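Count the Rooms Before You Count the Hours

Osaze Adeleke
August 24, 2020

Progress reports on manipulation data tend to lead with a total. So many episodes, so many hours, so many gigabytes. The total is easy to produce and easy to compare, and it tells the reader very little about whether a policy trained on the set will pick up an object it has not met. I want to argue for a different first line in the report: the number of distinct places the examples came from, and the number of distinct objects handled in each.

My own views on this come from one project, and they should be weighed accordingly. In June our group at Plakness closed a collection of 916 usable episodes of a single task, moving small packaged goods between a table and a container. The episodes were recorded with hand-held grippers, so the person supplied the motion and the tool supplied the finger opening and the view. Kelechi Akinola ran the recording and I ran the training. We disagreed about the plan from the start, and she was right on most points.

My plan was to fix one bench, one light and one set of objects, and record until the loss curve went flat. The reasoning is standard. Hold everything still, vary one factor, learn what that factor does. It is good practice for measuring something. For teaching a model to act in a house it is poor practice, for the model learns the bench along with the task. It learns that the background is gray and that the container sits a hand's width from the edge. It learns the shade of the floor. None of this shows up in validation if the validation episodes come from the same bench.

We did find it out, at some expense. The first policy was trained on 244 episodes from the bench and scored well there. We then moved the container to a kitchen table with a printed cloth. The gripper went to the correct height and closed on nothing, several times in a row, a short distance to the left of the object. A second policy, trained on the same number of episodes drawn from 7 homes, did slightly worse on the bench and far better on the printed cloth. I do not claim this as a general result. The test was small and the two sets were recorded by different people. It was enough to change how we spent the remaining weeks.

The usual objection is cost. A bench can be recorded on all day. A home has to be arranged, traveled to, and left in the condition it was found in. Kelechi's records put the setup for a new home at close to half a working session, most of it spent on consent forms and charging. Counted per episode, the homes look wasteful. Counted per new thing the model sees, they look cheap, and I think the second count is the one that matters after the first few dozen episodes in any given place. The five-hundredth episode at one bench is very nearly a copy of the four-hundredth.

A second objection deserves more respect. Variety brings in bad examples. People in unfamiliar rooms fumble, grip too high, and stop to think. Some of this is harmful and should be cut. A hesitation of a few seconds in mid-air teaches a model to hesitate. But a good part of what we first labeled as bad was simply difficult. A soft bag that folds as the fingers close is not an operator error, and a set that has been cleaned of every such bag will produce a policy with no idea what to do when one turns up.

Food packaging makes the point well. A box has faces, and a face tells the gripper where to go. A sealed packet with air in it has no fixed shape. Its corners move, the surface reflects whatever lamp is on, and the printed side may be turned any way at all. The grip has to be firm enough to lift and light enough to leave the contents whole. I had a list of rigid test blocks that I was fond of. We dropped it from the second half of the project and used what people had in their cupboards.

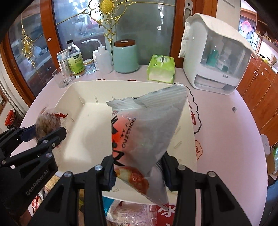

Clutter raises a related question, and we argued over it more than anything else. The instinct of anyone who has run a lab is to clear the table before recording. Our early protocol said so in its first line. Cleared tables give clean segmentation and quick labels. They also remove the bottles, jars and tissue packets that a working robot would have to leave alone. Avoiding an object is part of the task, and it can only be learned from examples in which there was an object to avoid. We struck the line. Labeling time went up, and I would accept the same trade again.

Two-handed recording is less settled in my mind. With 2 grippers in use, each episode carries more information about how the hands share the work, and it also carries more ways to be wrong. The clocks have to agree. One tool may block the other's view. Many of our two-handed episodes contain long stretches in which one side does nothing of interest, and we have no agreed rule for those stretches. Kelechi keeps them whole, on the ground that waiting is a behavior. I would trim them. We have not run the comparison.

On reporting, my request is modest. State the number of places. State the number of objects, and how many of them are soft. Say who decided that an episode was bad and by what rule, and keep the rejected ones so that somebody else can apply a different rule later. Hold out whole homes for testing, never a random slice of episodes, since a random slice puts the same tablecloth on both sides of the split. Hours can go at the bottom of the table with the disk size.

Our own sheet does not yet meet this standard. The object column for the first two homes was filled in from memory, and the entries for soft packaging say only "snack." Kelechi is going back through the recordings to correct them.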